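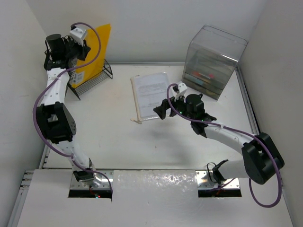 Yellow-orange envelope in the wire rack, zip pouch still on the table.

Prarov desk-sorting set, README

What it covers

Putting paper things away: envelopes, zip pouches and loose sheets, moved from a white table top into a black wire mesh rack. There are 1762 stills in this release. Svetozár Hubáček chose the stationery and I wrote the labels, with Žofie Hudec checking 900 of them. The rest have had one pair of eyes on them, mine, and should be trusted accordingly.

What I would not use it for

Anything with "office" in the title. The earlier project page said the set "captures everyday filing", and I asked for that to be taken down. Everyday filing involves piles, mugs and things nobody has opened since November. A table with a pouch and an envelope on it is a good deal tidier than any desk I have worked at. If your method does well on this, I would want to see it on a real desk before believing much.

Labels

item – envelope, pouch or sheet.
place – table, rack or between. "Between" was meant to be rare and became a dumping ground. Treat it as missing.
upright – yes, no or leaning. An envelope tilted in the rack against the back wall is "leaning". Dalibor Šimek thinks that should be "yes", and his reading is in the column upright_b.
contents – paper or unknown. A clear pouch with a printed sheet inside gets "paper". Envelopes always get "unknown", even where we knew what we had put in them.

We did not transcribe any text. Print inside the pouches is often too blurred to read, and guesses at it were worse than blanks. The same goes for the small labels on envelopes. Please don't send us OCR output as a correction.

Known faults

The rack's mesh confuses outlines drawn by the automatic tool (Clerer, default settings). I redrew 40 by hand and gave up. Masks near the rack are therefore poor, whatever the score file says – that file compares the tool with itself.

Version 2 drops the duplicate stills that Kristýna Matoušek found in the first release. I doubt she found them all.

Corrections

Send the still number and the label you disagree with. "Looks wrong" on its own gets no reply.

Zuzana Jurčo, 3 Apr 2022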